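Irfan Rajput e Alois Berchtold
Novembro

3.2 Efeito do potenciômetro de volume na resposta do captador de bobina simples

A perda de agudos ao baixar o volume de uma guitarra elétrica é conhecida de qualquer músico que tenha tocado com um cabo longo. O captador, visto como fonte, tem uma indutância em série com a resistência do enrolamento e uma pequena capacitância em paralelo. Ligado ao potenciômetro, ao controle de tom e ao cabo, forma um filtro passa-baixas de segunda ordem com um pico de ressonância. A posição e a altura desse pico respondem por boa parte do que se costuma chamar de timbre do captador.

Nesta seção tratamos apenas do potenciômetro de volume. O controle de tom foi desconectado em todas as medições, e a chave seletora foi substituída por uma ligação direta, para eliminar a resistência de contato observada na montagem anterior (seção 3.1).

Foram usados dois jogos de captadores, um Rova e um Plorby, ambos de bobina simples e instalados na posição da ponte. O sinal de excitação foi aplicado por uma bobina externa fixada sobre os polos, com a distância mantida por um espaçador. Registramos a saída em 245 pontos de frequência por varredura, espaçados logaritmicamente. Cada varredura foi repetida com o potenciômetro no máximo, em posição intermediária e próximo do mínimo.

Com o potenciômetro no máximo, os dois captadores mostraram um pico bem definido. O do Rova apareceu em 3.088 Hz, com o cabo Baloch ligado à entrada do pré-amplificador. No Plorby o pico ficou um pouco acima e foi mais estreito, o que é coerente com o menor número de espiras informado na ficha do captador. Abaixo de 1.000 Hz as curvas praticamente coincidem, e as diferenças ali estão dentro da repetibilidade da montagem.

Ao levar o potenciômetro à posição intermediária, o pico desapareceu nos dois casos. A resistência entre o captador e o cabo passa a isolar a capacitância deste último, que forma com ela um segundo filtro, de primeira ordem. A queda nos agudos começa mais cedo e é mais suave. Perto do mínimo a curva volta a se abrir em parte, pois a resistência vista pelo cabo diminui outra vez.

Figura 4

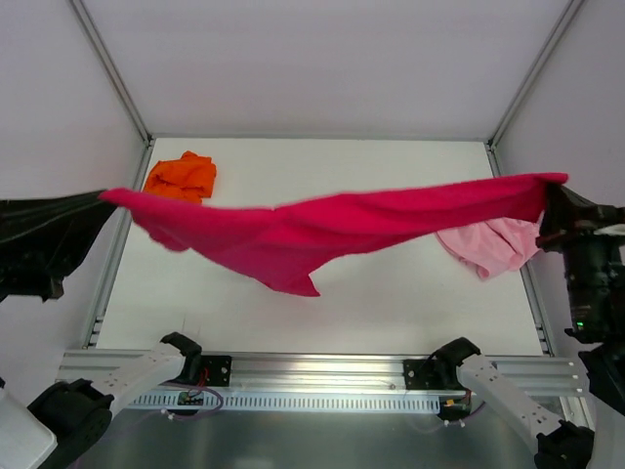
A inclusão de um capacitor entre o terminal de entrada e o cursor do potenciômetro compensa parte dessa perda. Testamos o capacitor sozinho e em paralelo com um resistor. Sozinho, ele deixa o som fino em volumes baixos, com perda relativa de graves que chega a incomodar. Com o resistor em paralelo a resposta fica mais próxima da original, mas a curva de atuação do potenciômetro se altera, e cerca de 80% da variação de nível passa a se concentrar em uma parte menor do curso.

Os potenciômetros Nedia usados aqui são de curva logarítmica. Em unidades de curva linear, a alteração provocada pelo resistor deve ser diferente, e não a medimos. Também não avaliamos cabos de baixa capacitância, para os quais a compensação talvez seja desnecessária. O comportamento com os dois captadores ligados em série é tratado na seção 3.3.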